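Speaker notes: "The Slow Letter," Trikembridge Library evening series

Thank Signe Þórarinsdóttir for the introduction and for moving the chairs closer. Say hello to the back row. Wait for the coats.

Start with the shoebox. When my aunt Vibeke Kragh moved into her smaller place, she handed me a box of letters from a man named Preben Hjaltested, who had been her pen pal since they were both in school. He wrote up to 100 letters over the years, and she kept every one I know of. I sat down on her stairs to read just the first (you know how that goes, don't you) and I was still sitting there when she called me in for supper.

Read from the November letter here. Slowly! I rushed it last time. It's the one where he spends a whole page on the old Saab that wouldn't start, and only then, in the last line, mentions that he's getting married. Let people laugh. Then ask who in the room has ever buried the big news at the bottom like that.

Talk about what a letter has room for. On the phone my aunt and Preben would have said "fine, and you?" and gone on with their day. On paper he told her what the kitchen smelled like, which neighbor had painted the fence, and how his mother was sleeping. I love that stuff. I think most of us do, once we're the one opening the envelope.

Next part is for the people who say they have nothing to write about. Catinca Cârstea came to my spring class and told me her life was too plain for letters. I asked her to write 6 lines about any room in her home, no grown-up opinions allowed, just the room. She wrote about her bathroom, and her sister phoned as soon as it came, wanting more.

Slides 8 and 9. Leave them up while people write their own six lines.

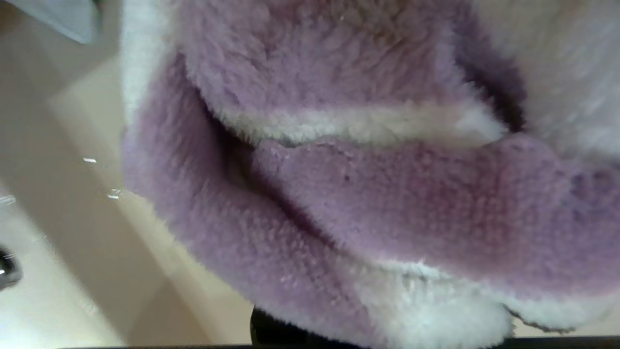 Lilac and white fleece, then the sink with a striped towel beside it.

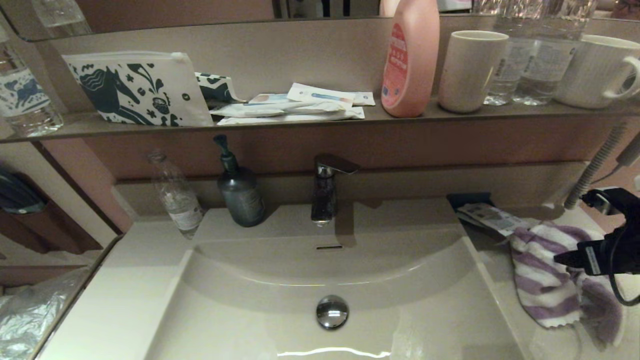

Reading time: 2 min

Give them the full 6 minutes and don't talk over it, even if it feels long from up front. Pens and paper are on the side table. Ivan Marchuk has the spare envelopes.

Ask for two or three people to read theirs out. Don't call on anyone. If it stays quiet, read mine about the porch and the bad screen door, and then ask again.

Questions. Somebody will want to know about email, and my answer is yes, of course, email counts if you give it the same afternoon you'd give a letter. Somebody will ask about handwriting. Tell them about Preben's, which my aunt had to hold up to the window.

Mention the sign-up sheet for the letter exchange by the door, and stamps at the front desk until closing.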